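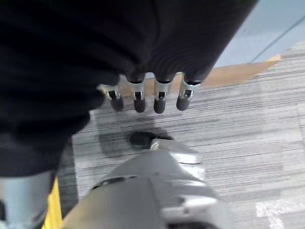 # Vuvstead Hand Sleeve, black

A soft black fabric sleeve for four-fingered robot hands. It goes over the palm and stops short of the working parts of the fingers, so the metal segments and the rubbery tips stay out in the open where they can do their job. It comes in one color. We tried a second color once and it looked like a hand puppet.

**Price:** 570 (pair), 900 (two pairs, plus a spare set of tips)

## What it's for

Palms collect things. Lint, carpet fuzz, the small screw you spent a lunch hour looking for. The Vuvstead keeps most of that on the outside, where it can be shaken off, and keeps cables from snagging when one hand works close to the other. It won't stop liquids, and it won't make a badly tuned hand any gentler.

## Fitting

Allow 5 minutes for the first hand and rather less for the second, by which time you'll have found out which way is up.

1. Power down the arm and let the fingers hang. A live hand will close on the hem, and it will not give it back.
2. Gather the sleeve to the hem, the way you'd put a sock on a toddler.
3. Slide it up past the finger roots. Each finger should come out below the hem with its joint cutout clear of the fabric.
4. Let the folds settle. Don't pull them flat - the wrist needs the slack to turn.
5. Power up and run one slow open and close. If the hem creeps toward a joint, stop and start again from step 2.

On Rorano wrists, fit the sleeve before the wrist camera is aimed. On Brosel wrists the order makes no difference, though their manual spends two pages on it.

## Care

- Cold wash, inside out, no softener. Softener leaves a film that ends up on the fingertips, and then everything you pick up leaves again.
- Air dry. The dryer shrinks the gathered edge and you'll own a very nice sleeve for a smaller hand.
- Check the hem every 700 cycles. Loose threads get trimmed, never pulled.
- Wipe the fingertips with a barely damp cloth while the sleeve is off. Replace any tip that has gone shiny or started to split.

## Fits

Rorano R-series four-finger hands, left and right. Brosel hands with the short palm plate. It does not fit the Llanos three-finger hand, and we do get asked. You can get one on there, and the empty corner flaps.

## Returns

Unworn sleeves come back for a full refund. Worn ones we'll swap if the stitching has failed. If the stitching was helped along by a hand that wasn't powered down in step 1, Elsie Pearce in the repair shop can tell, and she will be polite about it.

Orders placed before noon ship the same day. The next batch is due in June.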